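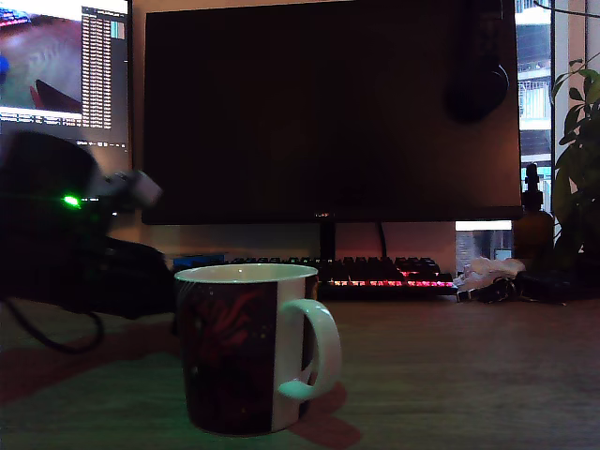

Samah Abdel Rahman wrote to me that I was wrong about streaming the local fights, and that if the club in Pinden had any sense it would have been doing it years ago. Her message ran to several paragraphs, and I read it twice, because she had clearly thought about it a good deal more than I had when I dashed off that grumpy post in September about people watching amateur boxing on their phones instead of coming down to the hall.

So I said I would have another think, and then the club asked me whether I would do the talking for their first online show (I suspect Samah had a word), and I could hardly say no after making such a noise about it.

I should explain that I have been going to the shows at Pinden since my uncle used to take me, when the ring had one rope that sagged and you could hear the tea urn over the bell. I love the place. I love the cold walk from the station and the awful raffle and the mums who can't look until the last round and then can't stop shouting. My worry was always that if you could have it at home for a few pounds, the hall would empty, and a boxing show in an empty hall is a miserable thing for two nervous youngsters to walk out into.

Well, the hall holds 400 and it was full. I'm told 794 people paid to watch from home on top of that, which I had to ask Hendrik Magagula to repeat because I thought he was giving me the figure for the whole season. Quite a few were relatives abroad. Nabila Kabbaj's grandmother watched her win on points from another country altogether, and rang the gym afterwards to complain about the referee!

There were 11 bouts, and I talked through every one of them with Gunther Mühlbauer beside me. I've known Gunther for ages and had no idea he could be so good at it. He sees feet. I was busy with the punches, as I suppose most of us are, and he would quietly say that so-and-so had stopped stepping round to the left, and a minute later that same lad would be stuck on the ropes. I drank far too much water and lost my place in the running order once, calling a welterweight by the name of the boy due on after him. His dad has forgiven me. I think.

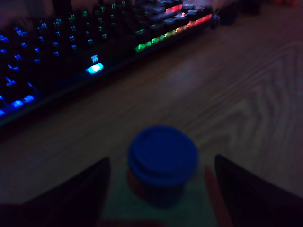 Does it cost the boxers anything to be shown online? They pay nothing, and the club asks each of them (or a parent, for the juniors) to agree to it beforehand.

I was glad to learn that, since it was one of the things I had been cross about. Two of the juniors preferred to be left out, so the stream went over to Sanaa Cherkaoui chatting with the coaches while they boxed, and I thought that was handled very kindly. Sanaa got a lovely story out of the old coach from Grondo about a bout that was stopped for a bat in the rafters, and I would happily have listened to another half an hour of it.

It wasn't all smooth. The sound dropped out for most of the fourth bout, and there was a delay that meant people at home were cheering in the comments well after the hall had gone quiet again. The price is a bit steep too, if you ask me, for anybody who only wants to see one cousin box for six minutes. I've suggested a cheaper ticket for a single bout and Hendrik has promised to look into it, though he did have the face of a man who wanted to go home.

I still think you should come if you can. The thump of a proper body shot doesn't travel down a microphone, and you won't get the smell of the place either (some would call that a mercy). But I was wrong about it emptying the hall, Samah, and I'm quite happy to put that in writing.

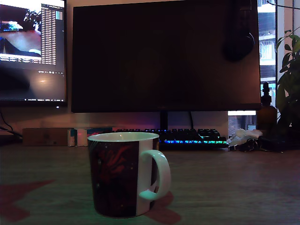

What's on next

The return show against Neves is in the spring, same hall, doors at half past five. Nabila is hoping to be matched again, up a level this time, and Gunther and I have been asked back. I've promised to write the running order out in bigger letters.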